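Chepkoech Swai has spent the past two years on a narrow question: when a robot arm learns a tabletop task from human demonstrations, how much does the order of the demonstrations matter? Her method, Vukbridge, reorders recorded episodes before training so that consecutive ones share most of their object layout and differ in one respect. She discussed it with Caroline Obura for the Verside methods series on 2018-03-08.

The test bench is a wood-topped table with everyday items on it. Swai describes the choice of objects as conservative. "Mugs, cups, bottles, small parts. If the ordering effect only appears with machined blocks, it is of limited use to anyone."

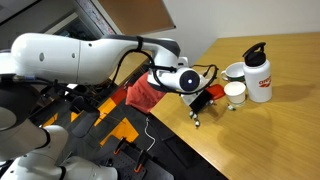
## What gets reordered

In the baseline, episodes are shuffled. In Vukbridge, each episode is assigned a layout vector, and a path is computed through the set that keeps the step between neighbors small. The policy network, the learning rate and the number of passes over the data are left alone.

"People expect a new model and there isn't one," Swai said. "The model is the same file. We change the index."

The dataset held 80 demonstrations. Swai trained 5 policies on the shuffled set and 5 on the ordered set, each with a different random seed. The measure of interest was the spread in final placement error across seeds. The ordered runs had the smaller spread. Mean error did not move enough to report as a difference.

Obura asked whether a result on variance alone was worth publishing. "I think so," Swai said. "If a lab can afford one training run, it wants that run to be typical. A lower mean with a wide spread doesn't help that lab."

## Slender objects

The weakest results came from long, thin items. The layout vector stores position and one angle in the table plane, so an object tilted out of that plane is recorded as if it were lying down. Two episodes can look like neighbors in the index and require different wrist motions.
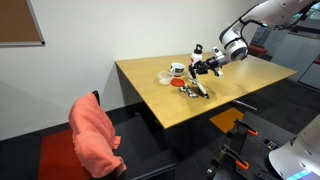
*The gripper angled toward the tabletop at a slender white object, with the bottle and mug behind.*

Swai's group tried adding a second angle. It helped with slender objects and made the path computation slower, and for the published version they left it out. "We say so in the limitations section," she said. "I would put it back if I were starting again."

Obura also raised the matter of occlusion, which an earlier method, Langat, handled by discarding any episode in which an object was hidden for more than a few frames. Vukbridge keeps those episodes and gives them a lower weight in the path.

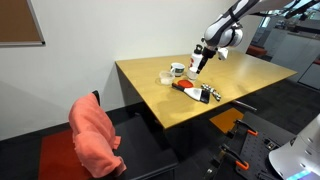
Swai considers the weighting the least settled part of the method. The weight is a single number per episode, computed from the fraction of each object's outline that stays visible. A tall object affects it more than its footprint suggests. With the water bottle standing upright beside the gripper and a small cup at its base, the arm and the bottle compete for the same part of the view, while the flat red disc and the black-handled tool nearer the front of the table can score well from that side. "So the weight depends on where the camera is," Swai said. "We treat it as a property of the episode, and strictly it isn't. Sukeo computes it per view. That is the better definition, and it costs more."

## Next steps

A follow-up is planned for August. It will repeat the comparison with 3 camera positions and compute the weights separately for each. Swai also wants to test whether the ordering still has an effect when the dataset is much larger, and her own guess is that it fades.

Asked what would change her mind about the method, she named one outcome. "If a shuffled run with a slower learning rate gives the same spread, then we have built a complicated way to slow down training. We checked two rates. Someone should check more."

The index files and the path code will be released with the follow-up. The layout vectors for the current dataset are available from Swai on request.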